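Projektbericht: Regeln für die Aufnahme von Greifdemonstrationen in Wohnräumen
Projektgruppe Mitumero, Stand 14. Juli 2024

3 Durchführungsregeln

Die Erstfassung der Regeln vom Februar umfasste 20 Punkte und wurde auf sieben gekürzt. Gestrichen wurden Vorgaben, deren Einhaltung sich an der Aufzeichnung nicht prüfen lässt. Für den Handgreifer gilt: Vor jeder Sitzung sind die Gelenkbolzen auf Spiel zu kontrollieren, die Finger müssen parallel schließen. Die Zielmarke auf der Grundplatte bleibt unverdeckt.

Textilien werden in der vorgefundenen Lage aufgenommen. Das Glattziehen vor dem ersten Zugriff ist unzulässig, ebenso das Wegräumen von Gegenständen am Rand der Liegefläche.

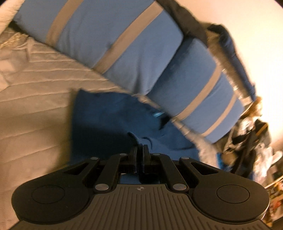
Als Fehlgriff zählt jeder Schließvorgang ohne Mitnahme des Stoffs. Fehlgriffe werden nicht gelöscht, sondern im Protokoll mit Kennziffer 3 geführt. Bei dunklem Stoff ist die Belichtung vor Beginn festzulegen und bis zum Ende der Sitzung beizubehalten.

Offen ist der Umgang mit personenbezogenen Gegenständen im Hintergrund. Die Auswertung in Traser sieht bisher nur eine manuelle Sichtung vor, siehe Abschnitt 6.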